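We use cookies to give you the best experience on our website. By continuing to browse you agree to our use of cookies. Accept / Settings

Progress report to the Gorkeck fund
Project: Komstead home table activities
Jul 28, 2024
Prepared by Otakar Vondráček

In this period we continued the work on simple sorting and placing tasks which can be done at a normal family table. From the grant we have spent 1,861 euros until now, and 908 euros are left for the second half. The largest cost was the trays and the table coverings. The fruit and vegetables we buy fresh at the market in small quantity, so this line stays low.

Gemechu Nigatu has prepared the trays. He chose a shallow type with a red rim, so the edge is easy to see also on a cloth with a busy pattern. We had some discussion on this, as Alcides Aguiar preferred plain cloths. In the end we kept the plaid ones, which are more similar to what people have at home.

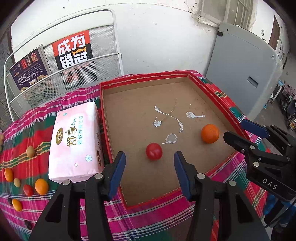

Tray with a cherry tomato and an orange citrus fruit, on the plaid tablecloth.

The produce task is now the one we use most. A small item and a bigger one are put in the same tray, and ordinary household things, for example a package of tissues, may stay on the table beside it. We completed 465 rounds since April. Tomatoes get soft quickly and must be changed often – this was not in our first plan, and I have added it to the shopping list.

One point is late. The printed instruction cards from Flollau have come with wrong page order and were sent back. Wojciech Piątek is in contact with them and expects the new set next month.

For the next period we ask for your agreement to buy 4 more trays of the same type from the remaining money. The receipts are with Gijs Postma and can be sent on request.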